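Kestier Roller Sports Club
Minutes of the general meeting, November 8, 2019

1. Opening
The chair opened the meeting. The minutes of the previous meeting were approved with one correction: the Geum rink session ends at 9 p.m.

2. Floor at Wukholm hall
The coating in the north half has worn through at the turns. Two quotes were received. The Pestside quote covers 240 square meters and includes sanding. The second leaves out sanding and was set aside. Motion to accept the Pestside quote – carried, 2 against.

Work is planned for February. Practice moves to Geum for that period.

3. Storage
Loan skates will be sorted by size in closed boxes and the shelves labeled. Wheels and bearings are to be kept apart from helmets.
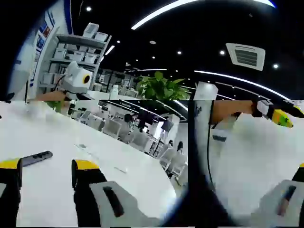 4. Loan equipment
The fee for a season set stays at 300. Sets returned without toe stops will be charged for parts. Soft wheels (78A) remain the default for outdoor use.

5. Slalom course
Cone spacing of 80 cm was adopted for beginners. The 50 cm line is kept for open practice only.

6. Other business
Request for a quad-only hour – deferred to the next meeting.

Meeting closed at 8:40 p.m.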